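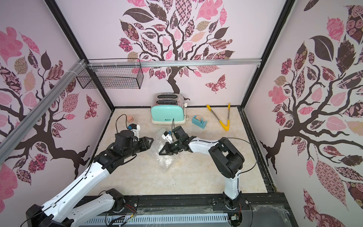
Zurnel asks whether an old disco 12-inch can be beatmatched when the drummer drifts. The tempo moves between verse and break and the mix falls apart after 8 bars.

Gravdale
Yes, but keep the blend short.
1. Loop the intro on the incoming track.

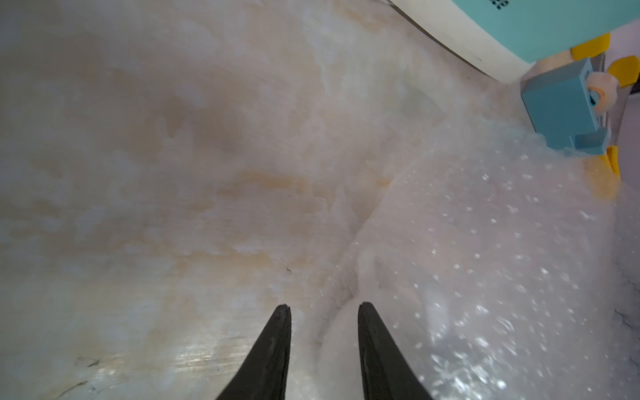

2. Ride the pitch by hand through the mix. Don't touch sync.

I learnt on belt drives, and they wandered more than any drummer.
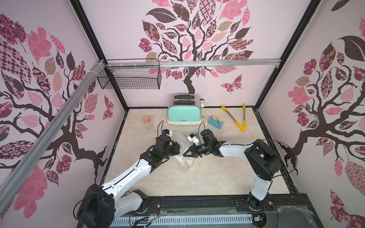 So practise with two copies of the same record first.

Salazar
Just buy an edit. Wodance sells them gridded.

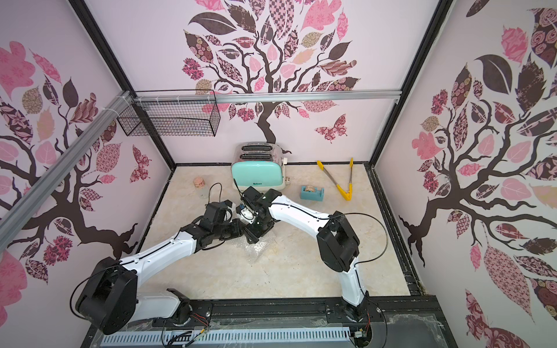

Two arms over bubble wrap, with a small white object between the grippers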